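## 4. Straightening and Folding Light Cloth Items

This section covers towels, knit tops and other soft items up to 200 g dry weight. For bed linen and anything with a fitted corner, see Section 5. For the assembly of the Tiltard folding table, see Section 2.

### 4.1 Before you start

1. Check that the table is locked at working height. The pin must pass fully through both sides of the leg sleeve.
2. Wipe the top with a dry cloth. Do not use spray polish. It transfers to pale fabric and shows after the next wash.
3. Confirm that the items are fully dry at the hems and seams. These areas hold moisture longer than the body of the cloth.
4. Empty pockets, close zippers and tie off loose drawstrings.
5. Sort the items by type. Fold all items of one type before you start the next.

**Note:** Items taken straight from the dryer should be left spread out until they are cool to the touch. Knits folded warm keep the crease of the first fold.

### 4.2 Opening out a twisted item

Items that have been tumbled together often come out rolled along their length. Remove the twist before the item is laid on the table. Smoothing a twisted item flat sets diagonal creases that are hard to remove by hand.

1. Find the two ends of the item. On a towel, use the short edges. On a top, use the shoulder seams.
2. Take hold of one end. Gather only as much cloth as you need for a steady grip.
3. Take hold of the other end in the same way and lift the item clear of the table.
4. Move the ends apart until the cloth between them hangs in a shallow sag. Do not pull it tight.

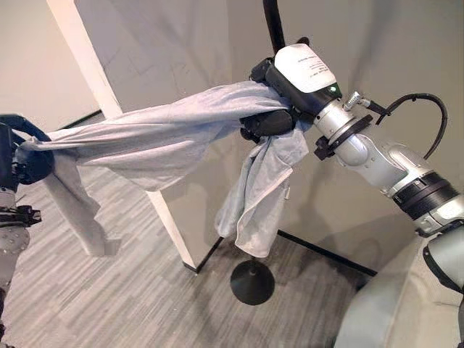
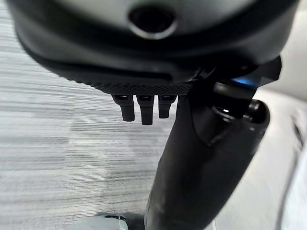

5. Turn one end toward you until the band of cloth unrolls. If it rolls tighter, turn the end the other way.
6. Let any loose flap drop under its own weight. Do not shake the item to free it.
7. Release the gathered cloth at each end and take hold again at the corners only.
8. Lower the item onto the table, far edge first.

**Caution:** Never stretch a knit by its hem. Ribbed and loosely knit hems lengthen under load and may not return to size. If a hem is already wavy, lay the item flat and press it inward with the palms.

**Caution:** Keep hanging cloth away from the leg pins and from anything standing on the floor. A raised loop can catch on a pin and pull a thread across the full width of the item.

### 4.3 Folding

1. Square the item to the printed line along the front of the table.
2. Smooth from the center outward with the flat of the hand. Work any remaining folds toward the nearest edge.
3. Fold the left third over the center. Align the edge with the line, then fold the right third over it.
4. Bring the lower edge up to the middle and fold once more toward the top.
5. Turn the item over so that the open edges face down.
6. Place it on the stack. Limit each stack to 11 items. Taller stacks lean and the lower pieces take a hard crease.

For towels that will be stored in a Pulthorpe cabinet, fold to a finished width of 19 cm. This clears the door rail on both sides. Tops may be folded wider if they are stored in a drawer.

### 4.4 Troubleshooting

| Condition | Likely cause | Action |
|---|---|---|
| Item will not lie square | Twist left in the cloth | Repeat 4.2 from step 1 |
| Edges do not meet | Uneven shrinkage | Align the top edge and leave the lower edge uneven |
| Fold springs open | Item folded in too few layers | Add one fold at step 4 of 4.3 |
| Pulled thread | Cloth caught on a pin or bracket | Ease the thread back with a blunt needle; do not cut |
| Gray marks on pale cloth | Residue on table top | Clean the top, then rewash the item |

### 4.5 Replacement parts

The table top cover is part 978 and is supplied with two clips. Fit the clips to the rear edge before you stretch the cover forward. Covers made for the earlier Juterano table are narrower and must not be used.

Section 4 revised Feb 10, 2023, by Fotis Moschos. Changes affect 4.2, steps 5 to 7, and the stack limit in 4.3.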